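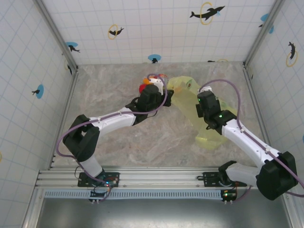
The two arms on their rail, over the bag of shopping.

Rochelle Lindqvist started with one arm and meant to stop there. The second went on in August, after she had spent most of the summer finding out how little one gripper can do with anything soft. "A block is fine with one hand," she says. "A carrier bag isn't. You pull at it and the whole thing comes with you."

The build lives in a shared workshop in Ferkdale, where she rents a bench by the month. She calls the project Lunness, a name left over from a boat she never finished. Both arms are bolted to black plates on aluminium rails, which means they can be slid apart or closer together with a hex key and a few minutes. She has moved them more often than she would like. At present they are as close as they will go without the elbows knocking.

The long-term aim is unpacking groceries. At the moment she is working on a smaller piece of it, getting the two arms to deal with a thin plastic bag that has things in it. One gripper is supposed to hold the plastic while the other works at the opening. Neither does it reliably yet.

"I'd put it at a third of the way," she says. "The holding is quite good. Finding the opening is bad."

She has spent 1393 pounds so far, and keeps the receipts in an envelope. The motors were the largest part of it. The rails came second-hand from a supplier called Dondar, who sold her a length of 900 millimetres and threw in the brackets. She allowed herself 300 pounds for electronics and went over it when she burned out a driver board in the first fortnight. She had wired the supply the wrong way round, late in the evening, and says there is no more to the story than that.

Cabling took longer than any other part of the job. The purple leads run along the outside of the arms and are held with white ties, and every one of those ties has been cut off and put back at some point. If a lead is too short it pulls tight when the elbow folds. If it is too long it swings out and catches. She now leaves a wide bend at the elbow and a loop over the wrist, and hasn't had a lead come out of its socket for a month.

"I thought I'd be writing software all summer," she says. "I was mostly cutting cable ties."

The software side is plainer than visitors expect. She records herself moving the arms through a task, then trains a small model on the recordings and sees what it has picked up. Her current set has 300 recordings in it. She thinks she needs several times that for bags, and has given up guessing the number.

The three walls round the table are printed with dolphins jumping through yellow hoops, on a pale blue grid. People ask about them, she says, and she tells them that it was the panel she could get. They keep the background the same from one recording to the next, and that matters more to her than the pattern. The bench opposite belongs to someone who builds guitars, and before the walls went up every recording had a different guitar in it.

Bags bring their own trouble. A block looks much the same wherever you put it down, but thin plastic takes a new shape every time it is touched. The printing folds in on itself, the fruit shows through the film, and a crease can look a good deal like a handle.
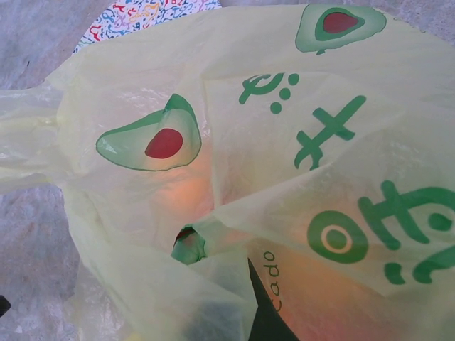 Elfriede Rainer thinks the answer is to start with something stiffer. She told me over the phone that she would use paper bags until the arms could open one nine times out of ten, and only then go back to plastic. "Plastic punishes you for every small mistake," she said. "With paper you at least learn which mistake it was."

Lindqvist has heard this argument several times and doesn't dismiss it. She tried paper for a week. The arms got better at paper, she says, and when she put the plastic back they were no better at that than before. She may try again with a mixture of the two.

Her next change is to the fingers. The present ones are hard and tend to slide on thin film, so she is casting a set of soft pads in a mould borrowed from Eder, the model-making shop two doors down. The first pair came out full of bubbles. A second pair was curing on the windowsill when I visited, and she wanted to leave it another day before touching it.

The workshop has an open evening on 2nd October and she has agreed to have the arms running for it. She hasn't decided on the task. Blocks would be safe, she says, but she would like to show the bag, even if it goes wrong in front of people.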